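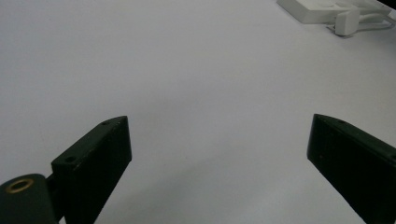 Urnik adhesive, peel strength on aged card — October

Print this page | E-mail this page

Continuing from the Skoven batch. Question is still whether the starch paste holds on card that has been through the oven, or whether we go back to the Derkach emulsion and live with the yellowing.

Prep, 9:15. Card cut from the Julloscombe stock, grain long. Aged 6 days at 70 C, then left to settle in the humidity cabinet overnight. Paste mixed to the usual ratio, strained twice. First straining left lumps, second was clean. Brushed on one side only, 300 g weight on each strip until dry.

Pull test. Jig set to 90 degrees, slow speed. Unaged controls tore in the card every time, so the joint is stronger than the board and the numbers for those are a floor only. Aged strips split two ways: most failed in the top ply, four let go cleanly at the paste line. All four were from the same end of the sheet. Suspect the oven shelf, left rear corner runs hot. Moriarty noted the same in the spring log.

Emulsion strips, same card, same weight. No clean failures. Edge color already off compared with the unaged set, visible under the daylight lamp, less so under the bench tubes.

Fold test on the paste joints: stopped the counter at 1,000, no cracking. Emulsion joints stiff but intact at the same count.

Problems. Load cell drifted over the morning, re-zeroed before the last eight pulls. Earlier readings marked with a D in the sheet — do not average them with the rest.

To do: repeat aged set with strips rotated between shelves. Ask Sorcha whether there is any of the old Skoven board left, uncut. Order brushes, the wide one is shedding.

Print this page | E-mail this page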